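Grernel Certificate in Fashion Documentation
Unit 4 handout: Recording jewelry in red carpet looks
Posted in May by the Sorwood teaching office

We use cookies to remember your login and reading position. Accept | Settings

These notes go with the second lecture of the unit. Bring them to the workshop along with your blank record sheets. The reading from Unit 3 on garment necklines is assumed.
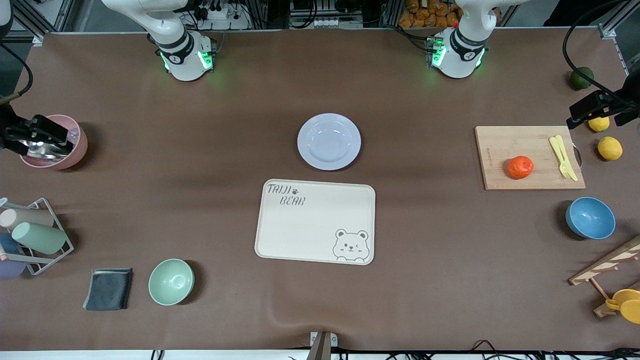
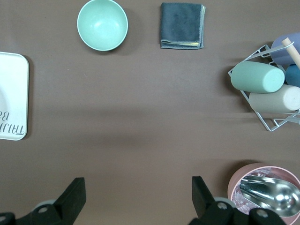 Why is necklace length recorded separately from necklace style?

Length is a measurement and style is a description of construction. A tennis necklace, a cable chain and a strand of pearls can all be worn at 16 inches, and each can also be worn longer. If the two are entered in one field, the record can't be sorted by either.

4.1 Necklace length

Use the following classes. Lengths are the full length of the piece when open, clasp included.

Collar: 12 to 14 inches
Choker: over 14, up to 16 inches
Princess: over 16, up to 19 inches
Matinee: over 19, up to 24 inches
Opera: over 24, up to 36 inches
Rope: over 36 inches

Published tables differ by an inch or two at the boundaries, and some leave gaps between classes. The table above is the one used for grading in this unit. Where the maker's listed length is known, enter it in the length field and add the class. Where it isn't known, enter the class only and mark it E for estimated. Do not convert an estimate into inches.

Estimates are made from where the lowest point of the chain falls on the wearer. A princess length usually falls near or just below the collarbone. A matinee length falls between the collarbone and the bust. Neck size changes this, and so does a high collar worn under the piece. A pendant is measured on its own and is not added to the chain length.

A rope worn doubled is still a rope. Enter "doubled" in the wear field.

4.2 Earrings

Enter type first, then drop. The accepted types are stud, hoop, huggie, drop, chandelier, climber and cuff. A huggie is a small hoop that closes against the lobe. A climber follows the edge of the ear upward from the lobe. A cuff grips the ear and needs no piercing, although some cuffs are joined to a stud by a chain. Record a joined piece as "cuff, linked."

Drop is measured from the top of the earring to its lowest point, in millimeters. For hoops, give outside diameter instead.

Check both ears before you write "pair." Mismatched earrings have been common enough for several seasons that a view of one ear is not evidence for the other. If the other ear is covered by hair, write "one visible."

4.3 Rings and bracelets

Rings are recorded by hand and finger: L or R, then 1 for the thumb through 5 for the little finger. R4 is the right ring finger. Left and right always mean the wearer's left and right. Mirror selfies are the usual source of error here, so look for lettering on clothing or a wall behind the wearer to find out whether the picture has been flipped.

Stacked rings on one finger are listed from the knuckle toward the palm. Bracelets are listed from the hand toward the elbow. A watch is entered in the same sequence as the bracelets.

4.4 Metal and stone

Color is not composition. White metal may be platinum, white gold, silver, rhodium-plated brass or steel, and a photograph does not separate them. Enter "white metal" unless a credit line states the material. The same rule covers stones: "colorless, faceted" is an observation, and "diamond" needs a source. The source goes in the last column with its type (brand credit, stylist credit, auction listing, press caption). Press captions rank lowest – they are often written before the wearer arrives.

4.5 Worked data: the Fluletti set

The Fluletti set contains 1,898 records made under an earlier version of this sheet. Of these, 604 show earrings with no necklace, and 547 show earrings and a necklace together. The two groups account for more than half of the set. The remainder covers all other combinations, including looks with no jewelry visible.

A further 31 records were withdrawn before the set was closed and are not part of the total. All of them had a material entered with no source. They are supplied as a separate file for Exercise 4B.

Do not read the set as a sample of what people wear. It was built from award event coverage only, where strapless and high-neck gowns are both frequent and where loans from jewelers affect what appears.

4.6 Exercises

4A. Complete one record sheet for each of the looks in the Bautista packet. Leave a field blank only if the body area is not visible. If the area is visible and bare, write "none."

4B. Take any six withdrawn records from the Fluletti file. Rewrite the material entry so that it could be accepted, and state what source would be needed to restore the original wording.

4C. A wearer has a 36-inch chain wrapped twice, with a pendant at the lower loop. Write the length class, the wear field and the pendant entry.

Sheets are due before the next lecture at 10 a.m.

Comments (3)

Reader, May
Is a lariat measured end to end? It has no clasp so "when open" doesn't help me much.

Sorwood teaching office, May
End to end, laid straight. Enter "lariat" under style.

Reader, May
The class for 4C depends on the boundary. My other textbook starts rope at 34 inches. I used the table in 4.1 and noted the difference in the margin.

Get new handouts by email. Enter your address to join the Grernel newsletter. Unsubscribe at any time.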